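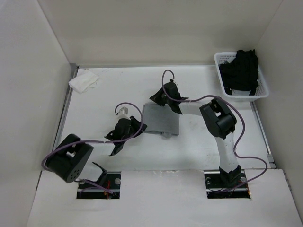 **Week 4: House rules for two-arm cloth folding**

Welcome to my favourite part of the course! Folding is where good habits start to pay off, and the Ullell bench rules are short enough to learn by Monday.

Before you enable the arms:

- Move each arm slowly through its full reach and watch the cable loops. A loop that pulls tight gets reported and the arm stays off.
- Keep spare cloths well away from the folding area.
- Say "arms live" out loud, every time, even if you're alone.

Fingertips need a look too. Log any chips or rough edges on the Kourkoulas sheet, with the arm (left or right) and the finger.

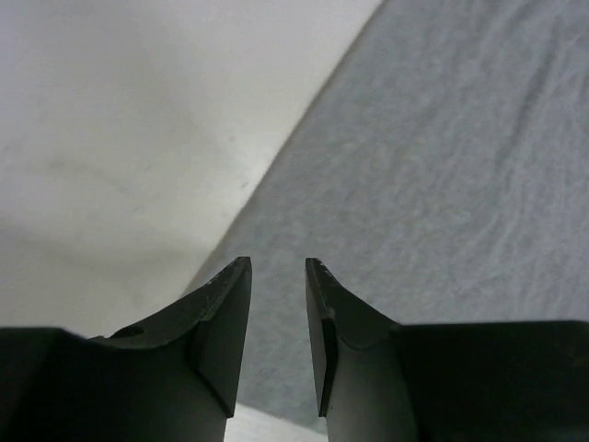 **Can I reach in to straighten the cloth while the arms are paused?**

Wait until the arms are disabled. A pause only holds the program, and someone else can resume it from the console.

Now for the fun bit, grasping. Approach at 10 per cent speed on your first try with any new fabric. Close on the fold, stop, check both wrist views, then lift.

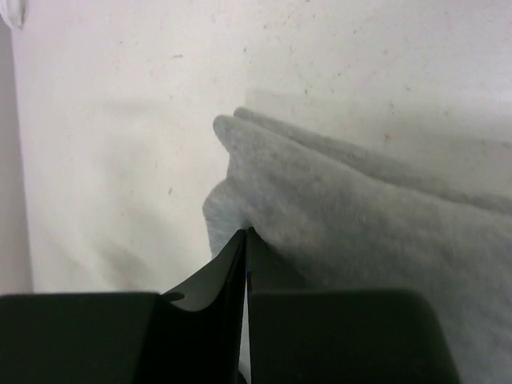 Write down every attempt, including the ugly ones! The shared Mistden log has 2,631 entries so far, and the failed grasps are the ones I go back to most. Use the same colour names as everyone else (grey, white, black) so we can search it later.

Reading: Jorkville bench manual, page 43.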